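Numus Bench Stand, reviewed after a school year
By Brock Gill

I teach two sections of introductory biology and look after the supply closet that goes with them. Last March our old pipette carousel lost a foot, and I had 389 dollars left in the equipment line. The Drelus carousel would have taken all of it. The Numus stand was a good deal less, so I ordered that and spent the rest on tips and filters.

It came in a flat box with the hardware in one bag. Assembly took me 21 minutes with the hex key supplied. The instructions are a single folded sheet, and step 4 has the drawing upside down. Leave the bolts at the base a quarter turn short until the top bar is on, then tighten everything.

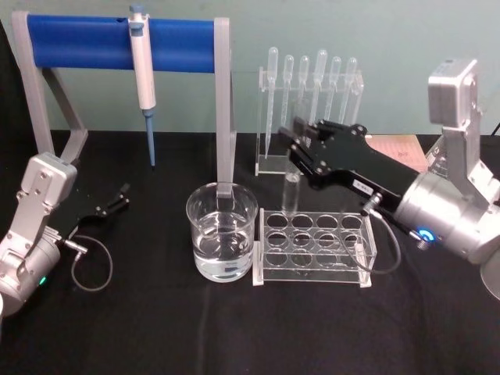 What I wanted most was a stand that students would put things back on. With the carousel they had to turn it to find a free slot, and most of them set the pipette down on its side instead, sometimes with liquid still in the tip. A straight bar is easier for them. They hang it up, walk off, and I can check the room from the door. I had to remind people in the first week and very rarely after that.

The stand is light. If you pull a pipette toward you without lifting it first, the whole thing slides. I put rubber dots under the base, the kind sold for cabinet doors, and it has stayed where I left it. Numus should include them.

Hook fit depends on the brand. Our older Bergeron pipettes have a short finger rest and sit at a slight tilt. They have not fallen, but I would not trust them over a sink. The newer ones hang properly.

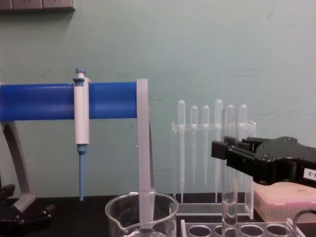
Micropipette hanging from the blue bar, with a glass beaker near the support column.

Cleaning is simple. I wipe it with 70 percent ethanol at the end of the day and the finish has held up. Dust does collect along the bar, and a dry toothbrush takes care of that.

I also tried the Brerkska wall rail, which a colleague has down the hall. It holds more and takes no bench space, but it needs screws in the wall and our building office said no. If you own your walls, look at that one first.

Spare hooks are sold under part number 547. Mine took around two weeks to arrive, and the shipping cost more than the hooks did. Order a few with the stand.

Good: easy to load, quick to clean, fair price
Bad: slides on a smooth bench, poor instruction sheet, slow spares
Rating: 4 out of 5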